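Serkwood Handset

The Serkwood Handset is a pair of handheld grippers sold for recording manual tasks, from which software for two-armed robots is trained. It is made by Serkwood, a small manufacturer of robot tooling, and was designed by Ansel Pruitt. The product is sold as a kit and also offered as a recording service under the name Kivport.

Last updated: 13 October 2018

Background

Serkwood began as a supplier of replacement jaws and finger pads for light industrial arms. Its customers often asked how they could teach an arm to handle soft goods, such as tea towels, pillowcases and bagged produce, and the usual answer was to drive the arm from a joystick or a matching leader arm. Both methods were slow, and both tied up the robot while the recording was being made.

Pruitt's proposal was to leave the arm out of the recording altogether. The operator would hold the same gripper the robot would later carry, one in each hand, and do the job directly. A first version, known inside the company as Melov, was shown to a few customers but never sold. It had a single gripper and a long trigger that operators found tiring. The two-handed version went on sale in July under the Handset name.

Design

Each gripper has a handle, a compact body and a pair of jaws. The jaws open and close by a trigger under the fingers, and an encoder in the body records the opening. The position of each unit is worked out from markers fitted to a plate on top of the body. The left and right units are mirror images and aren't interchangeable, a point that has caused some grief among buyers who ordered a single spare.

A unit weighs 694 grams without its cable. The company considered a battery version and dropped it, on the grounds that the added weight would sit at the wrong end of the handle. Power and data run over one cable to each unit, and the cables are long enough to reach a computer kept well clear of the work area.

The jaws are fitted with soft pads that can be changed with a hex key. Serkwood supplies a smooth pad for boxes and bottles and a ribbed pad for cloth. Third-party pads can be fitted, although the opening has to be calibrated again afterwards.

Kit contents

The standard kit includes the two grippers, their cables, four sets of pads, a calibration block and a licence for the recording software. A carrying case is sold separately. The computer, tracking equipment and work surface are left to the buyer. The manual recommends a flat surface in a plain colour, fastened down so that it doesn't creep during a session, and suggests that the operator work with sleeves rolled up.

Recording service

Buyers who don't want to run their own sessions can send a task description and a box of goods to Kivport, which has trained operators on staff. The smallest order is 715 recordings of one task. An order of 2000 is priced at a lower rate and may be split between two tasks if they use the same goods. Folding, stacking and covering jobs make up most of the work.
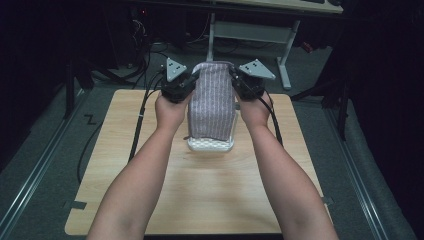

Recordings that fail review are redone at no charge. The customer receives the files along with a log noting the operator's code, the pads fitted and any pauses. Goods are returned at the customer's expense, or donated locally if the customer prefers. Turnaround is quoted at seven weeks for the smallest order, and longer for work involving liquids or food.

Reception

Tennant, a contract laundry and linen firm, was among the first buyers and used the kit to record napkin and hand towel folding. Its report to the manufacturer praised the feel of the trigger and the quality of the cloth pads. It was less happy with the cables, which had to be kept out from under the forearms, and with the calibration routine, which took nearly 7 minutes each time the pads were changed.

Other users have commented on the plates. Mounted high on the body, they can knock together when the two hands work close to one another – on a small parcel, for instance – and a new operator needs some practice to avoid it. Serkwood has since published drawings for a narrower plate, which buyers can have cut themselves, but hasn't added it to the kit.

The handles come in one size only. A smaller handle has been listed as planned since the product went on sale.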